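Gornidine patch notes: Caltamano rework, Luter and Raju changes

pell_mell
Posted 14:10
Patch went live on the EU servers just after lunch. Main points for anyone stuck at work:
Caltamano: the east stairs are gone, and the point now has a low wall on the river side.
Raju: shield health down to 585, cooldown up to 9 seconds.
Luter: hook now breaks if the target teleports.
Ranked: groups above 1695 rating can only queue as a pair or solo.
There are bug fixes too, mostly menu stuff.

okra_dan
Posted 14:22
The Raju change is too much. The cooldown alone would have done it. I main her and she was already weak if you got flanked.

pell_mell
Posted 14:25
She was picked in every match I played last week. Something had to go.

tinfoil hattie
Posted 14:41
Every match at your rating maybe. I hardly see her down where I am. They always balance for the top and the rest of us get the leftovers.

Villads Ásgeirsdóttir
Posted 15:03
Played 4 games on the new Caltamano. Attackers have it a lot easier on first point. Without the east stairs there's no quick way back from spawn for the defence, so if you lose one fight you've more or less lost the point. The wall helps a bit against snipers but you can jump it with anyone who has a dash.
Second point feels the same as before.

okra_dan
Posted 15:09
Did you try holding from the boathouse? That's where I'd go now.

Villads Ásgeirsdóttir
Posted 15:16
Once. Worked until their Luter got on the roof.

grubscrew
Posted 15:30
The ranked rule is the bad one for me. There are three of us who have played together since the beta and we're all over the line now. So one of us sits out or we play casual. Queue times were nearly ten minutes last night as it was.

pell_mell
Posted 15:38
Threes were stomping solo players up there though. I'm solo most of the time and I'd take a longer wait.

grubscrew
Posted 15:52
Then give us a separate queue. Other games manage it. I put a ticket in back in August asking for exactly this and got a stock reply.
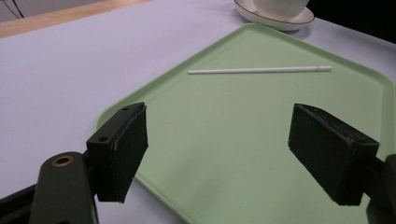
Anyway we'll be in casual tonight if anyone wants a fourth, any role, mic not needed. We usually start at eight.

okra_dan
Posted 16:04
I'll join if I can play Raju.

grubscrew
Posted 16:05
Fine by me.

tinfoil hattie
Posted 16:20
Has anyone checked whether the hook change works on Luter against Luter? The notes only say teleport, and his escape counts as a blink in the hero page.

pell_mell
Posted 16:27
Not tested. Will have a go in a custom game later and edit the first post.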